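Vom Umgang mit geerbtem Hausrat: Anmerkungen zur Auflösung eines Haushalts

Veröffentlicht am 8. Februar 2025

Im Oktober ist die Wohnung meiner Patentante Edileuza Magalhães aufgelöst worden. Mit der Durchführung war ich gemeinsam mit ihrem Neffen Anselmo Bittencourt betraut. Da mich seither mehrere Leserinnen und Leser nach dem Ablauf gefragt haben, halte ich die wesentlichen Punkte an dieser Stelle fest. Rechtliche Fragen bleiben ausgeklammert; hierfür ist eine fachkundige Beratung einzuholen.

Die Kündigung der Wohnung erfolgte unmittelbar nach Klärung der Erbfolge. Für die Räumung verblieben uns 36 Tage. Dieser Zeitraum erwies sich als auskömmlich, sofern die Papiere vorab gesichtet werden. Wir hatten dies zunächst unterlassen und mussten deshalb bereits gepackte Kartons erneut öffnen, weil die Unterlagen zur Zusatzversicherung zwischen Kochheften und Notenblättern lagen.

Bewährt hat sich ein schriftliches Verzeichnis. Anselmo führte es mit der ihm eigenen Gründlichkeit, Zimmer für Zimmer und mit fortlaufender Nummer. Am Ende umfasste es 293 Einträge, wobei Besteck und Tischwäsche jeweils als ein Posten geführt wurden. Wer ein solches Verzeichnis anlegt, sollte neben der Bezeichnung auch den vorgesehenen Verbleib vermerken. Eine Spalte für Bemerkungen ist ebenfalls zu empfehlen. Bei uns stand dort häufig das Wort »offen«.

Für die Möbel holten wir zwei Angebote ein. Den Zuschlag erhielt die Firma Wolico, die den Abtransport einschließlich der Einbauküche übernahm und dafür 913 Euro in Rechnung stellte. Die Anrechnung des Buffets aus dem Esszimmer war darin bereits enthalten. Über die Höhe dieser Anrechnung lässt sich streiten, und Anselmo hat darüber gestritten, allerdings ohne Ergebnis. Die Bücher gingen an das Antiquariat Radine, soweit dort Interesse bestand. Nachschlagewerke wurden nicht angenommen. Auch die gebundenen Jahrgänge der Gartenzeitschrift mussten wir wieder mitnehmen.

Schwieriger gestaltete sich die Verteilung der kleineren Gegenstände. Die Verwandtschaft in Bragança hatte um die Kaffeemühle und die Briefe gebeten, und beides ist dort wohlbehalten eingetroffen. Im Übrigen galt die Regel, dass jeder Beteiligte der Reihe nach ein Stück benennt und die Wahl nicht kommentiert wird. Der erste Teil dieser Regel wurde eingehalten.

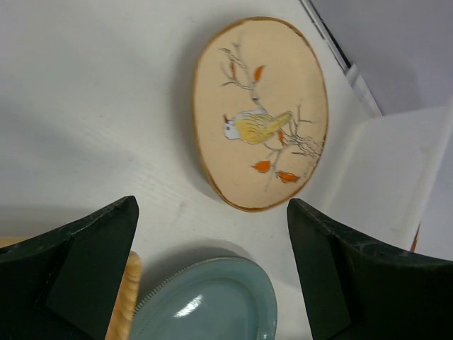
Zum Verbleib von Ziergeschirr gehen die Auffassungen innerhalb der Familie weiterhin auseinander. Die eine Seite vertritt den Standpunkt, dass Stücke ohne Gebrauchswert abzugeben seien, die andere möchte sie geschlossen aufbewahrt wissen. Nach meiner Erfahrung führt die geschlossene Aufbewahrung in den Keller. Ich rate deshalb dazu, weniges zu behalten und es sichtbar unterzubringen. Ein ovaler Teller mit einem kleinen Vogel zwischen kahlen Zweigen und orangefarbenen Blättern etwa verträgt einen Platz im Flur sehr gut, auch wenn sonst nichts dazu passt. Für Serviceteile, von denen nur noch einzelne Stücke vorhanden sind, gilt das nicht in gleichem Maße.

Abschließend ein Hinweis zur Übergabe der Wohnung. Die Hausverwaltung Travau bestand auf einem Protokoll mit sämtlichen Zählerständen und der Anzahl der Schlüssel. Ein Kellerschlüssel fehlte und fand sich später in der Nähschachtel, die zu diesem Zeitpunkt bereits bei Anselmo stand. Die Nachreichung wurde ohne Beanstandung akzeptiert. Die Abrechnung der Nebenkosten steht noch aus; ich werde den Beitrag ergänzen, sobald sie vorliegt.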